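T-slot frame

A T-slot frame is a structure put together from lengths of extruded aluminum bar, each with one or more grooves running along its sides. Since the bars are joined with bolts and small fittings that slide into the grooves, a frame of this kind can be built on a kitchen table with little more than a hex key and a bit of patience, and it can be taken apart again on a rainy afternoon when its owner has thought of something better. It is used for workbenches, shelving, machine guards, display stands and a great many homemade fixtures that never get a proper name.

Bars and sizes

The bar is made by pushing heated aluminum through a shaped die, and it comes out in long, straight pieces that are then cut to order. The groove is narrow at its mouth and wider inside, so that a nut can be held in it without falling out. Suppliers do not all use the same groove, a fact that has disappointed many a cheerful beginner with a drawer full of leftover nuts. The Bodin catalog, for one, lists 313 parts for its smaller bar and 673 for the whole range, and only some of them will fit both.

Square frames

The simplest frame worth making is the flat square, built from 4 bars of matching section. It may lie on a tabletop as a border around a work area, or serve as the base of something taller. The corners are its weak point, and a square that is held only at the bar ends will happily lean into a diamond if it is pushed. For this reason builders like to add gussets, the little triangular brackets that sit in the inner corner and bolt to both bars.
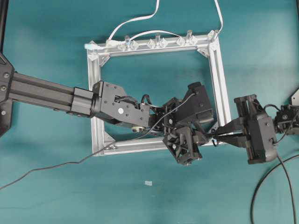 Fittings can be added along any bar with an open groove, and it is here that the frame really earns its keep. Pegs, clips, hooks and brackets may be slid to wherever they are wanted and tightened down. Clear acrylic is a popular choice for such pieces, being light and pleasant to look at, although it does not forgive overtightening the way metal does. Clerell and Sarkico both sell acrylic fittings in packs of 2.

Care

Aluminum bar asks for very little. A soft cloth and mild soap will do for the faces, and an old toothbrush is handy for the grooves, which collect dust and crumbs with real dedication. Bolts should be checked now and then on any frame that gets moved often.

See also: Corner bracket; Gusset plate; Workbench

Last edited 15/12/2020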